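Putting things away: where two-arm machines stand on chores

Posted by Iddrisu Aryee on 4th April
12 comments | 40 shares
Print this post | E-mail this post

A reader asked me whether a machine can tidy a kitchen counter yet. The short answer is that it can do parts of it, slowly, with a person close by. The longer answer depends on which parts, so I will go through the ones I have watched or timed.

Start with picking up a rigid object from a flat surface. With a two-finger gripper and decent lighting this is close to routine. In September I spent an afternoon at the Flollmont workshop, where Adwoa Akolgo let me log every attempt on a pair of small arms. The job was to move blocks, caps and bottle lids into a bin. Out of 121 attempts, 79 ended with the object in the bin and no help from a person. Most of the failures came at the grasp. The fingers closed a little high, the object rolled, and the arm carried nothing to the bin and opened over it with full confidence.

A success rate of 79 in 121 sounds respectable until you apply it to a dishwasher. Nobody would keep an appliance that left a third of the plates on the counter.

Containers are the second problem. A bin with a wide mouth forgives a lot. A food box with straight walls does not, as the gripper needs room for its own fingers as well as the item. Clear plastic adds trouble for depth sensors, which often read the wall as missing or place it in the wrong spot. Adwoa's fix was a strip of matte tape on the rim. It worked, but I don't want tape on my food boxes.

Cloth is third and worst. A block has one shape. A dish towel has a new one each time it is dropped, and the corner you need is usually under something. The Terko folding demo gets around this by starting with the towel laid flat. Laying it flat is most of the chore. When I timed the whole job from a heap, one towel took over 12 minutes, including two restarts. I can fold a basket of them in that time and I am not quick.
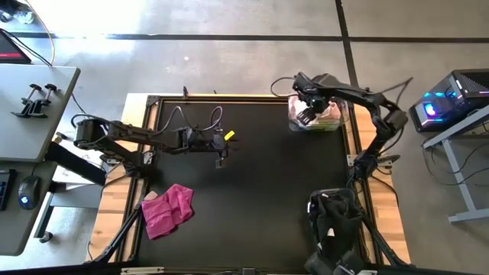
Two arms at work: a small yellow piece at the left arm's gripper, a clear container on the right, pink cloth still to be dealt with.

Two arms do help. One can hold a box steady while the other loads it, and a towel needs two hands for any fold worth the name. The cost is coordination. Each arm has to stay out of the other's way, and the simple way to guarantee that is to let one wait while the other moves. Do that and you have paid for two arms and received the speed of one.

Shop-floor work is further along, mainly where parts arrive in the same place and at the same angle. Iron out the variation upstream and the arm looks very capable. A friend at Trindade uses one to load trays all day and rarely thinks about it. Change the tray supplier and he thinks about it for a week.

My current ranking, easiest first: rigid items into an open bin, rigid items into a tight box, wiping a flat surface, cloth from flat, cloth from a heap. I would pay for the first today if the price were sensible. I have not tested anything with liquids, and the Ernasell people have not answered my e-mail about their sink trial. If they do, I will post the timings with the same rule as before – no credit for any attempt where a person touches the work.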